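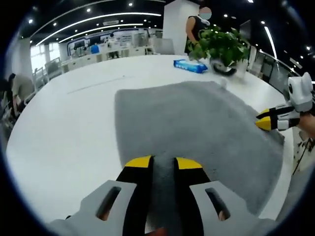 **UNDDALE, May**

# Chapter 6: Riding Sideways

I'm writing the start of this chapter in a bus shelter on the coast road, a few miles outside Unddale, with my bike leaning on the timetable and my gloves drying on the bench. I'd planned to ride home by lunch. The wind had other plans, and it has been blowing straight off the sea since breakfast, which makes it a pretty good morning for thinking about crosswinds and a rotten one for riding in them by yourself.

So far in this book we've treated the wind as something that comes from the front. In Chapter 4 we looked at why it's easier to sit behind another rider, and in Chapter 5 we put a few of those riders in a line and had them take turns. All of that was done on nice straight roads with the air coming at our faces. I kept it that way on purpose, as the sums are simpler and you can try most of it on a quiet lane with a friend.

Now the road bends. The air that was hitting you on the nose is hitting you on the left ear, and the wheel you were happily following is suddenly no use at all. You're sitting exactly where you were a minute ago and you're working twice as hard. If you've ever been in a bunch when this happens, you'll know the feeling — a sort of quiet panic that starts in the legs and moves up.

## How I first got blown off the back

My first proper crosswind came in a road race called the Clilis Two-Day, in the spring of 2000. I was young, I was fit, and I'd read one magazine article on tactics. The second stage ran along the top of a sea wall and then turned inland over open farmland, and with 23 kilometres to go I was sitting in the middle of the bunch feeling very pleased with myself. I remember thinking I might even try something near the finish.

Then we turned right at a pumping station and the whole race went silent. People stopped chatting. The riders at the front spread themselves across the lane at a slant, and everyone who didn't fit in that slant ended up strung out along the verge in a long thin line, noses on stems, trying to find shelter that wasn't there. I was well down that line. I could see the wheel ahead of me and nothing else. Somebody four or five places up let a gap open, and that was my race done. I hadn't been dropped, if you see what I mean. The person in front of the person in front of the person in front had been dropped, and I simply went with them!

I was cross about it for weeks. I'd been strong enough to stay in the front group on any hill that day, and I'd lost minutes on a road as flat as a tray.

It was Dragica Vukčević who put me straight. She was running the Munasinghe women's team at the time and had parked her van next to ours, and she listened to me moan for a bit while she coiled up a hose. Then she asked me where the wind had been coming from at the turn. I didn't know. She asked whether I'd looked at the map the night before. I had, but only for the hills. She asked which side of the road I'd been on when we reached the pumping station, and I had to admit I had no idea about that either. She went back to her hose. I've asked every young rider I've coached the same three questions since then, usually in the same order.

## What this chapter covers

We're going to take the slanting line I saw on that stage and pull it to bits. It has a name, the **echelon**, and it follows a few plain rules that you can work out for yourself with a pencil once you know where the wind is. I'll go through these things in turn:

- where the shelter goes when the wind comes from the side
- why the width of the road decides how many riders get any of it
- how a group rotates in an echelon, and which way round it should go
- what "putting it in the gutter" means and why it hurts so much
- how to read a route map the night before for wind as well as for hills
- what to do when you've missed the front group, including when to stop chasing it

You don't need to have raced to follow any of this. A fair few people who use this book want to understand what they're watching on the telly, and crosswind stages are some of the best television the sport has to offer, once you can tell what's going on. You do need to be happy with the idea of drag from Chapter 4. If that's gone fuzzy, have a quick look back at the section on riding in a pair before you carry on.

## Where the shelter goes

Start with two riders. The wind is coming from dead ahead, so the second rider sits right behind the first. Fine. We've done that one.

Now swing the wind round so that it's coming from the front left. The calm patch of air behind the first rider swings too, and it ends up behind and to the right. If the second rider wants to stay in it, she has to move across to the right until her front wheel is somewhere beside the first rider's back wheel. The more the wind comes from the side, the further up she has to go. In a full crosswind she may be nearly level with the rider who's sheltering her.

Add a third rider and the same thing happens again, a bit further to the right. Then a fourth. Draw it from above and you've got a slanting line leaning away from the wind, like the edge of a slate roof. (Do draw it. I mean this. I've taught it to rooms full of bright people who nodded all the way through and then leaned their line the wrong way when I handed them a pen.)

Sooner or later you run out of road, and this is where things get interesting. On a narrow lane only a handful of riders fit between one verge and the other. The next rider back would need to be in the ditch to get any shelter. She isn't going to ride in the ditch, so she tucks in behind the last wheel, right on the edge of the tarmac, and takes the wind full in the side. So does everyone behind her. That's **the gutter**, and you may hear riders talk about it the way sailors talk about rocks.

## What it costs

It helps to put some numbers on this, so let's borrow a rider. Suppose she can hold 320 watts for a good long while, and suppose the front group is doing 55 kilometres an hour on a flat road with the wind over its left shoulder. Tucked well inside the echelon, she can manage. She's breathing hard but she gets a rest after each turn at the front, and she can drink and look about her.

Move her two bike lengths back, into the gutter, and she's got the same legs and the same bike. The group hasn't sped up. But there's no rest in it now. She has to hold a big effort without a break, and each time the riders ahead wobble or brake she has to sprint a little to close the gap again. Most people can stand that for a few minutes. Very few can stand it for the length of an open moor.

We'll do the full sum in section 6.3, with a table you can fill in for your own weight and position. For now just hang on to the idea that two riders can be within touching distance of each other in a crosswind and be having completely different days.

## A race to keep in mind

I find it easier to learn this stuff with a real stretch of road in my head, so we'll come back again and again to one race, the Neltine Classic. It's a decent one for our purposes. The course goes out from the town with the wind behind, runs along an exposed ridge where there's not a hedge to be seen, drops through a wood and then comes home over the flats. The direction changes often, and after each change you can ask yourself the same things: where's the wind now, which side is the shelter on, and who is about to find themselves in trouble?

There's a sketch map of the course at the back of the book. Copy it out, or put a bit of tracing paper over it, and draw an arrow for a westerly wind. We'll be marking it up as we go. Use a pencil, as I'm going to change the wind on you halfway through section 6.4.

## Before you read on

Have a go at these before section 6.1. They don't need any sums, and I'd sooner you had a wrong guess down on paper than no guess.

1. Think of a road you know well that's out in the open. Where does the wind usually come from there, and which verge would you end up on if you were looking for shelter?
2. A strong team reaches the front of the bunch just before a turn into a crosswind. It could spread across the full width of the road, or it could use only half of it. Who gains in each case, and who suffers?
3. You're alone between two groups. The one in front is smaller and working smoothly. The one behind is bigger and arguing. What would you want to know before deciding whether to chase or wait?

## Words to look out for

**Echelon** — a slanting line of riders, each sheltered from a side wind by the one next to them.

**Gutter** — the edge of the road on the side away from the wind, where the shelter has run out.

**Guttering** — riding at the front in such a way that those behind are pushed to that edge. It's done on purpose and it isn't friendly.

**Split** — a gap in the bunch that has become too big to close quickly.

**Second echelon** — a new slanting line started by riders who didn't fit in the first. Starting one promptly is often the best thing you can do, and we'll spend the whole of section 6.5 on why people leave it too late.

The wind's dropped a touch while I've been scribbling, so I'm going to chance the last few miles. Section 6.1 starts with those two riders again, and a left-hand bend.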